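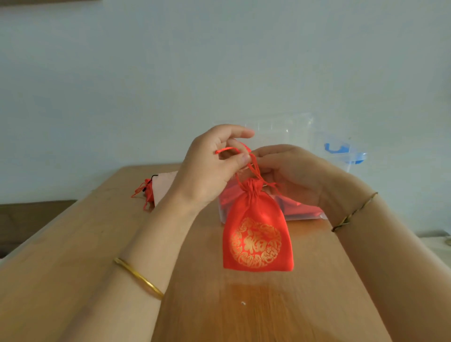
**Section 5: Soft Goods and Closures**

*Inska Bench Assistant, Set-up Guide. Revised April 13, 2026.*

Sections 1 through 4 covered boxes, jars and other things that keep their shape when you look away. Drawstring pouches do not. A person with two free hands can work the cords on one of these while thinking about lunch. The Inska needs a calibrated bench, a trained profile and some patience from you.

## 5.1 Before you start

You will need:

- the Inska, firmware 3106 or later
- the Tengate soft fingertips (the hard ones snag cord)
- one pouch of the kind you plan to run
- a clear storage box with the lid off
- a person who already knows how to close the pouch

The last item is not sold separately.

**Note:** Shiny fabric and metallic print confuse the depth sensor. Red pouches with a big gold 福 on the front are lovely, and the Inska may decide the gold is a hole. Turn the printed side away from the sensor until step 6.

## 5.2 Teaching the cord profile

1. Clear the bench of everything except the pouch. Stray strings count as everything.
2. Open **Profiles > Soft > Drawstring** and choose **New**.
3. Hold the pouch by its cords over the bench, body hanging free. Keep your fingers just above the gathered neck.
4. Press the foot pedal and close the pouch at your normal speed. Slowing down to be helpful makes the recording worse.
5. Repeat until the progress ring is full. The ring moves backward if it dislikes a take. There is no appeal.
6. Turn the printed side to the sensor and record one more take.
7. Name the profile and save it. Profiles called "test" pile up quickly.

**Caution:** Keep your own hands out of the work area once the arms are live. Take off loose bracelets and bangles before you reach in to free a stuck pouch. The grippers cannot tell a wrist cord from a drawstring, and they are persistent.

## 5.3 First run

1. Load one pouch. Resist loading the whole box.
2. Set cycle speed to **Low** and press **Run**.
3. Watch for the three usual faults:
 - **E201, cord lost.** The gripper has pinched fabric. Stop, reseat the pouch, run again.
 - **Loop not found.** The cords have fallen behind the bag. Lift them forward by hand.
 - **Complete**, with the pouch still open. Press **Disagree**.
4. When you get five good closures in a row, raise the speed one step.

The Assefa vision add-on helps with tangled loops. It does not help with knots, and neither does anything else in the catalog.

## 5.4 What to expect

Plan on supervising. For an order of 300 pouches, we suggest letting the Inska carry boxes and hold things still while a person does the cords. Customers who wanted it the other way around have mostly come back to this arrangement by themselves.

Opening a closed pouch is not supported in this release. Unattended closing is planned for the May update, as it was for the last one.

For lids and snap latches, see Section 6. For the Prinow feeder tray, see the sheet taped inside its carton.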